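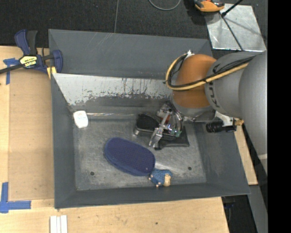

Mertens asked, on the product forum, whether the bin-picking package would cope with stock that arrives mixed and stays mixed, or whether every item would have to be taught in advance. The question comes up in most first meetings with customers, and the page below has been revised to answer it more fully.

Gistik Maden Bin-Picking Package
Product information and conditions of supply
Page revised 4th September

Overview

The Maden package is a complete picking station for sites that handle small goods of mixed shape and material. It consists of arm-side tooling, a gripper with narrow metal fingers, sensing, control software and the fittings needed to hold a bin in a repeatable position. It is supplied for use with an arm the customer already owns, or with an arm specified by Gistik at the time of order.

The package does not require each item to be taught in advance. Grasp points are proposed from the shape of what lies in the bin, and the operator may set limits on them by region, by height or by approach angle. Items that are handled every day may be registered in the item library, and registered items are normally picked with fewer repeat attempts. Registration is optional.

Suitable goods

The package is intended for rigid and semi-rigid items that can be held between two opposed fingers. Soft toys, cases, small housewares, boxed goods and molded parts are all within its intended use. Glossy and dark surfaces are accepted, although the customer is asked to declare them on the order form so that the sensing can be adjusted before delivery.

The following are outside the intended use: liquids in open containers, loose powders, items with exposed blades, and flat sheet goods lying flush with the floor of the bin. Bagged goods are assessed individually. A sample of each bagged item should be sent to our Sumville workshop with the enquiry.

The bin and its position

Customers may use their own bins. A bin with sloping walls is preferred, as items tend to settle away from the corners, where the fingers have the least room to close. Gray or black interiors are acceptable. Scratches and rubbed areas on the floor of a working bin do not need to be repaired before installation, but cracked floors and broken rims should be replaced.

The bin must not move during operation. For trial work, a bar clamp on the rim is sufficient, and the bin position may be marked on the bench with tape. For permanent installation we supply a bolted cradle – this is included in the standard price and should not be omitted without written agreement.

Cables

Cables to the wrist are routed along the outside of the arm with enough slack for full rotation of the last joint. The loop should be inspected at each service and after any change of tooling. Cable ties must not be tightened across a moving joint. Customers who prefer an enclosed dress pack may order one separately.

What is supplied

Gripper and wrist adapter
Sensor bracket and sensor
Control unit with software installed
Bin cradle with fixings
Spare fingertips, 2 pairs
Cable set for external routing
Printed operating manual

The arm, the bench, guarding and the customer's own bins are not included. Guarding must be in place before the station is put into service.

Trial before purchase

A trial may be arranged at Sumville or at the customer's premises. The standard trial consists of 300 pick attempts using goods chosen by the customer. A written record is issued afterwards, listing each attempt, the item concerned and the result. Unsuccessful attempts are listed in the same way as successful ones and are not removed from the record.

The customer's staff are welcome to attend. Goods are returned at the end of the trial, and Gistik does not accept liability for cosmetic marks on items submitted for testing – fragile or high-value goods should be represented by seconds where possible.

Service and warranty

The package is covered for 2 years from the date of commissioning. Fingertips are wearing parts and are excluded. Software updates are released each March and are provided without charge during the warranty period. Customers with a service agreement continue to receive them afterwards.

Ordering

Please quote reference 113 in all correspondence about this package. Enquiries should state the make of arm, the inside dimensions of the bin, the heaviest item to be handled and whether a trial is required. Quotations are issued in writing by the Sumville office and exclude delivery.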